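About Brellano
Kitchens and small rooms, planned and fitted from our workshop in Plilthorpe

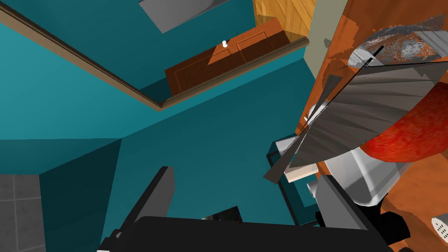

Teal walls with grey square tiles and an orange wooden countertop, in a computer-drawn view.

Hello, and thank you for taking the time to find out a bit more about us. Most people who land on this page are wondering who will be turning up at their front door, which seems a very fair thing to wonder, so we have tried to answer it properly (and have gone on rather, as we tend to).

Brellano is a family-sized firm that designs, builds and fits kitchens, utility rooms, pantries and the odd boot room. We are based in the old seed warehouse at 248 Torner Road, on the Plilthorpe side of the bridge, with the workshop on the ground floor and the showroom up the stairs. If the stairs are difficult for you, please ring the bell by the green door and we'll bring the samples down and put the kettle on in the workshop office, where it is usually warmer anyway.

The building is a good deal older than we are. There is a stone over the loading door with 1753 cut into it, and we are very fond of it, although it does mean that no two walls in the place are straight. We have come to think of that as useful training! A great many of the houses we work in are the same, with floors that run downhill to the back door and chimney breasts that lean, and we would far sooner scribe a cupboard to a crooked wall than cover the gap with a strip of trim and hope.

Valentin Zürcher started the business after a good many years making staircases for other people. He fitted his first kitchen as a favour for a neighbour, then one for the neighbour's sister, and by the following spring there was a waiting list written on the back of the workshop door. The list has moved on to a computer now, but the door is still there and we haven't had the heart to paint it. Valentin does most of the first visits himself. He will ask you where you keep the big saucepan, who gets up first in the morning and whether anybody in the house is left-handed, and he'll write it all down in pencil before he so much as unrolls a tape measure.

We like colour, and we suppose that shows. Plenty of our customers come in asking for white and quite a few go home with white, and very nice it looks too. But if you have been quietly wanting a blue pantry or a dark red larder door for ten years, then you are among friends. We keep painted boards in the showroom that you can borrow for a fortnight and prop up at home, because a colour that looks lovely under our lamps may look quite different in a north-facing kitchen in March.

Worktops are the other thing we get asked about a lot. We fit wood, stone and laminate, and we are happy to talk through the good and bad points of each. Wood does need oiling. Some people enjoy that and some people really don't, and it is much better to know which sort you are before you order. Our tiling is done by the Rezaei workshop, two doors along from us, who have worked alongside us since our second year and who are far more patient with grout than any of us will ever be.

A first visit is free within the Plilthorpe area and there is no obligation afterwards. If you would like to go ahead, we draw up the room, talk it over with you as many times as it takes, and then send a written price with every item listed. A deposit of £742 holds your place in the workshop diary and comes off the final bill. Fitting an ordinary kitchen takes about 2 weeks once the old one is out, and we'll tell you before we start which days you will be without a sink.

We also look after what we have made. Hinges drop, drawers swell in a damp autumn, a dog chews a plinth. Give us a ring and somebody will come and see to it, and if it is a five-minute job we generally won't charge you for anything but the biscuits.

The showroom is open Tuesday to Saturday, from half past nine until five, and we close for lunch on quiet days, so do knock loudly. There is parking in the yard for a couple of cars, and the bus from the market square stops just before the bridge. Children are welcome upstairs, where there is a box of offcut bricks they can build with while you look at handles.

Page last updated 2022-04-10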